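Cut Flower Waste at Small Shops in Vernville
Final report, Intro to Local Business
Group 2: Gumaro Barajas, Jolien Stevens, Jeanine Kuipers
Submitted 6 May 2025

1. Why we picked this

Jeanine works Saturday mornings at Hermans, the flower shop next to the post office, and kept telling us how much goes in the bin. We wanted to know how much and why. Also whether the shops could do something cheap about it. First idea was bakeries but another group took it.

2. What we did

Two shops said yes. Hermans (walk-in, mostly bouquets and sympathy orders) and Ornbridge Flowers (bigger, does weddings). A third one never called back. We gave both shops a tally sheet to hang by the sink. Every stem thrown out gets a mark and a letter for the reason:

O = too old
D = damaged on arrival
C = cut wrong or snapped
X = order cancelled

Gumaro typed the sheets up each evening. Jolien did the interviews, one with Ilse Verstraete (Hermans) and one with Hendrik Groen (Ornbridge).

3. Results

Stems bought by both shops together during the count: 3008
Stems sold: 2134
Stems thrown out and marked: 282

The rest was still in the coolers when we stopped, or was never marked. We can't split those two. Should of counted the coolers on the last day, that was a mistake and it's the main hole in our numbers.

O was the biggest reason at both shops. D came second at Hermans, C at Ornbridge. Hardly any X - Hendrik takes a deposit for weddings so people don't cancel late.

Tulips and roses were most of the O marks. Carnations almost never showed up, they just last.

4. What the owners told us

Ilse orders by feel. She looks at last year's notebook and the weather. She said a rainy weekend hurts her more than a price increase does. She won't order less because an empty looking shop sells nothing, and we think thats a fair point.

Hendrik buys to order for weddings and adds extra for breakage. The extra is where his waste comes from. He had tried a stock program called Isard but quit using it, too many screens when your hands are wet.

5. Things a shop could try

Mixed "yesterday" bunches at a lower price by the door. Ilse used to do this and stopped when regulars started waiting for them.

Smaller orders, more often. Costs more in delivery. Neither owner liked it.

Artificial stems for the window and the counter. Window flowers get sun all day and go first, so this one makes sense to us. Daisies are a good choice, simple shape and they still look OK from the sidewalk. Cost is paid once. Downside is dust, and Ilse worries customers will think everything in the shop is fake.
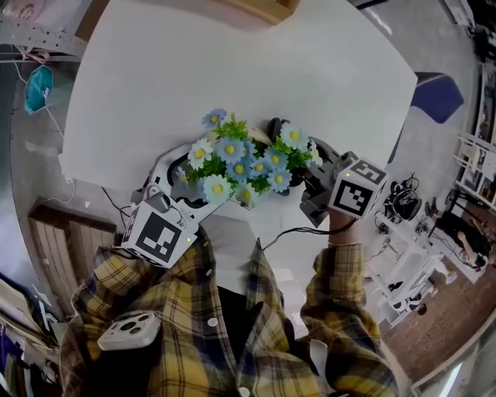 Fig. 1. Artificial daisies, white and blue, with green foliage.

Compost. Does not cut waste but gets it out of the trash. The community garden takes stems if the rubber bands and wire are off.

6. Problems

Tally sheet got wet at Hermans and had to be copied over. Busy days probably have missing marks, both owners admitted it. Two shops is not many. Mothers Day falls after our due date so the biggest week in May is not in here at all.

7. Who wrote what

Jeanine 1 and 5, Gumaro 2 and 3, Jolien 4 and 6. Tally sheets are in the appendix, interview notes on request.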